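Wrist camera localisation on a plain table – student project

Stonden Student Robotics Board > Vision and Sensing

pinyu_tang
Hello everyone. I am Pin-yu Tang, second year, and I am working on the tabletop project for the Stivitz module together with Yasaman Abbasi. Our arm must find its own position over the work table using only the wrist camera. We are not allowed to put printed markers on the table, this is in the task sheet.

Our program looks for corner features and matches them between two views. On the practice table at Brokmont it was good, because that table is old and full of scratches. On the new table we get almost no matches. I recorded 1,097 frames and the matcher refused most of them. Two of the refused ones are here. 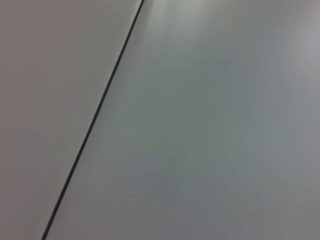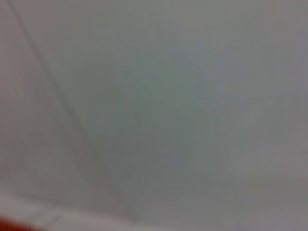 Yasaman wants to keep the feature matcher and lower the threshold until it accepts more points. I prefer to throw it away and work with lines. In both frames there is one long dark line between two grey surfaces, and for me it is the only thing a program can hold on to. In the first frame it is sharp nearly everywhere, in the second it becomes wide and weak towards the bottom. What would you do? We have nine days until the demonstration.

chraibi_fan
Lower threshold is a bad idea, sorry. On a flat grey surface you will get points from noise, and the matcher will happily connect noise to noise. We did this in December and our arm was sure it was in a different corner of the table.

Use the line. Canny, then Hough, keep the longest one.

y_abbasi
I am the Yasaman from the first post, so I will defend myself a little. I know about the noise. My problem with the line is that one line gives you only the angle and the distance to the side. You can slide along it as far as you like and the picture stays the same. So we would know where we are across the seam but not along it, and the task asks for both.

chraibi_fan
Fair point. But the threshold does not solve this either.

oldgripper67
Both of you are right and it does not help you very much :)

Look at the second frame again. Bottom left there is a pale band and a small red-orange piece in the corner. I don't know what they are, but if they belong to something fixed, you have your second reference. A colour mask for the red one costs you six lines of code.

pinyu_tang
Thank you, I did not think about colour at all because we convert to grey in the first step. I must ask whether this thing stays in the same place on demonstration day. If it can be moved then I would not trust it.

y_abbasi
And it is only in one of these two frames. In the first one there is the line and nothing else useful, only a whitish shine near the top, and a reflection should not be used as a landmark. It will move when the camera moves.

oldgripper67
Then search for it. Align to the seam first, drive slowly along it until the second reference comes into view, and set your zero there. After this, use the joint encoders. The Chraibi kit has good enough encoders for a short distance.

mk_bench
I disagree with the Canny advice for the weak part of the line. When it is so soft, the edge detector gives you two edges or none. Take the grey profile across the line in several rows, find the darkest point in each row and fit a straight line through these points. Give less weight to the rows where the dip is shallow. It is slower but you don't need high speed for this.

chraibi_fan
Or fix the focus first? Everything in the second one is soft, also the band at the bottom. Software cannot repair all of it.

pinyu_tang
The lens is fixed, we can only change the height. I will try a few different heights tomorrow, and also write the profile method from mk_bench. Yasaman will do the colour mask. She still says her threshold idea deserves one test – okay, one test.

y_abbasi
Two tests.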